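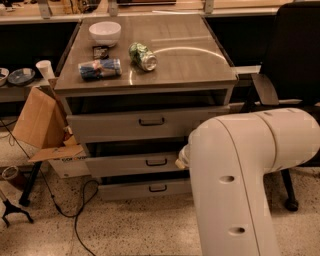

So I finally made it to the open day at the Kornow soda works in Jevbridge, and I'm still a bit giddy about it! We got there at 10 with the first group (there were 16 of us, all squeezed into one hallway) and had to swap our shoes for rubber clogs. Mine were two sizes too big, so I shuffled the whole way.

The bottling hall is LOUD. Our guide had to shout, and I missed most of what she said about the water, but I did catch that the old Kameck filler gets through 678 bottles before they stop to check the caps. I could have watched it all morning. The syrup room smelled like my grandma's pantry, all ginger and orange peel.

Then the tasting, yay! We tried five flavors, and the pear one was my favorite by a mile. The Zulu cola was too sweet for me, though the kids behind us went back for thirds. Tickets were $3 and parking is free behind the mill. Wear thick socks if you go, those clogs rub, and the next open day is in May.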